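How to organise a parish petition to your diocese

Parish groups write to their bishop for many reasons: a change to Mass times, the proposed merger of two parishes, the sale of a hall. A petition is a recognised way to do this. Canon law (canon 212) says that the faithful are free to make their needs and wishes known to their pastors, and may do so with due respect for those pastors. It does not set out a form. The steps below follow the practice used in Cleltwood and can be adapted to most dioceses.

1. Decide what you are asking for

Write the request in one sentence before anything else. It should name the decision, the person able to make it, and the outcome you want. "We ask the Bishop to keep the Sunday evening Mass at Cleltwood" is usable. "We are unhappy about recent changes" is not, as it cannot be granted or refused.

Check who holds the power to decide. Mass times are normally a matter for the parish priest. Mergers and the closing of churches belong to the bishop, who must hear the council of priests first. A petition sent to the wrong office will be passed on or returned.

2. Speak to the parish priest

Do this before collecting any names. Ask for a meeting, take the draft sentence with you and leave a copy. You do not need his consent to petition the bishop, but you do need it to use the porch, the newsletter or the hall. Make a short note of what was said and the date.

3. Write the text

Keep the petition to one side of A4. Set it out in this order:

Addressee, with correct title
The request
The facts on which it rests
The names of the organisers and one postal address

Leave out comment on the motives of the clergy. Where you quote a decree or pastoral letter, give its title and paragraph number. The full text must appear at the head of every signature sheet. Signatures on a sheet without the text may be set aside, and it is hard to argue that they should not be.

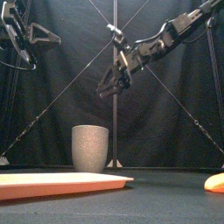

4. Prepare the sheets

Number each sheet before it is handed out and keep a list of who holds which. Rule four columns: full name, parish, signature, date. Do not ask for telephone numbers or email addresses unless you intend to use them. If you do, state the purpose on the sheet and say how long the details will be kept.

A petition in support of a religious cause shows the beliefs of those who sign it, and data protection law in the UK treats this as special category data. Store completed sheets in a locked drawer. Do not leave them in the porch between Masses.

Online forms may be used alongside paper. The Cleltwood petition used Mistum for its online form and Pludum for the mailing list, and either will export a plain list of names. Keep paper and online signatures in separate bundles and check one against the other for duplicates.

5. Collect signatures

Set a closing date. Six weeks is long enough for a single parish. Collect after Mass and outside the church itself, and never during the liturgy. People signing should be able to read the whole text first, so have spare copies at hand.

Only the person named may sign. One member of a household cannot sign for the rest. Children under 16 should be listed separately or left out.

At Cleltwood the first weekend brought in 80 signatures and the next 30. Expect the rate to fall in much the same way, and plan your helpers' time to suit.

6. Check the list

Strike out duplicates with a single ruled line, so that the entry can still be read. Mark names from outside the parish but do not remove them. Write the total on the covering letter only when this has been done. A total of 100 that stands up to checking is worth more than a larger one that does not.

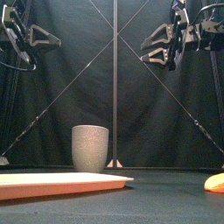

Vanderleia Teixeira
Parish Affairs Editor

7. Deliver the petition

Send it to the diocesan curia, marked for the bishop. Recorded post is sufficient. If you prefer to hand it in, arrange a time with the bishop's secretary and ask for a dated receipt. Keep a complete photocopy, including the covering letter. Send a further copy of the letter, without the signatures, to the parish priest.

8. Follow up

Allow 30 days, then write once to ask whether the petition has been received and who is dealing with it. This is a courtesy letter and has no effect on legal time limits.

If a formal decree has already been issued, separate rules apply. A request to revoke or amend it must normally be made in writing to its author within ten useful days of notice. The petition may be attached but does not replace that request. Take advice from a canon lawyer at this stage. The Arruda guide to recourse, held in the Cleltwood parish office, has sample letters.

Once the matter is closed, shred the sheets and delete the online list.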